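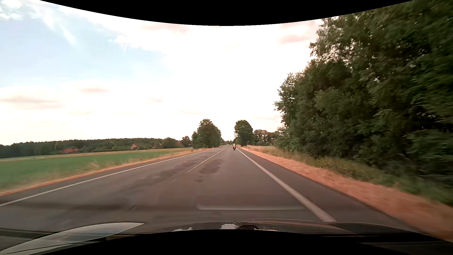 Fields on the left, foliage on the right, and a motorcyclist in high-visibility colours up ahead on the 161.

The slow road to Sedura

There is a motorway from Yammine to Sedura. It has services, three lanes and a toll booth that rejects every bank card I have ever owned. I took the old road instead, for the scenery, and spent a fair part of it looking at a man's back. Or a woman's. Fluorescent clothing is a great leveller.

The 161 covers 82 kilometres and takes most of a morning if you let it, which you will, having very little say in the matter. It was built for carts and later widened for people in a slightly greater hurry. Overtaking is possible in the sense that learning the oboe is possible. You wait for a straight, you get one, and by the time you have checked the mirror and thought about your no-claims bonus there is a tractor in it.

So you settle in. Travelling behind a motorbike is a sociable way to cross a province, once you have left a decent gap and given up on lunch. Bikers read tarmac the way anglers read water. Every darker patch of repair gets a moment's thought, and before long you find yourself giving it one too. I now hold opinions about road surfaces. My family has asked me to keep them for the car.

The farmland is handsome in an unshowy way, green crop beyond a strip of dry, orange-brown grass that looks as though it has heard bad news. On the other side the foliage closes up like a wall. The guidebook gives this whole stretch one sentence and spends it on a cheese.

I stopped for coffee at Heva, population 340, where the café has four tables and a firm view on oat milk. The limit through the village is 30, and back out on the open road it is 70. Both figures are treated locally as the opening of a negotiation.

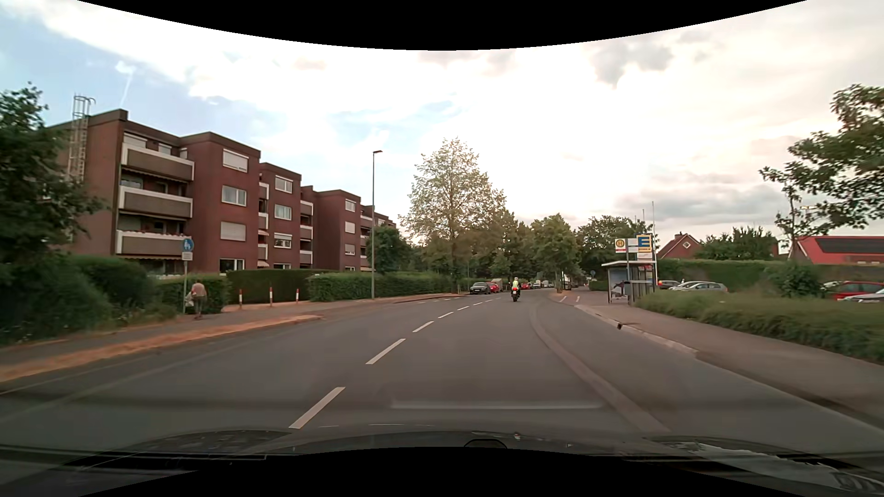 Brick, balconies and a bus stop: apartment living beside the old road.

The 161 has its built-up side too, and I have grown fond of it. There is a long apartment block of dark red-brown brick, four levels high and flat on top, laid out in steps so that each section hangs back a little from its neighbour. Architects of a certain era loved a step. It must have looked terrific in balsa.

The residents have done the rest. Someone has put out a row of small red flowers along a balcony rail, and the shutters in one column of windows are at different heights: nearly down, not down at all, firmly shut. You could write a decent novel from that. At the end of the block a caged metal ladder climbs the wall and curls over at the roofline, easily the most exciting bit of engineering between Yammine and Sedura, and I include the suspension bridge.

By the time I reached Sedura it was ten past two and the kitchens had closed. The motorway would have got me there for the soup. I had a cheese roll in the car park and looked up the way back, which is the same road with the fields on the other side.

14 comments | 82 shares

More from Grurkonance Magazine
The last good station buffet
Heva and its cheese: a second opinion
In praise of the wrong exit
Balconies we have envied

© Grurkonance Magazine | Contact | Back to top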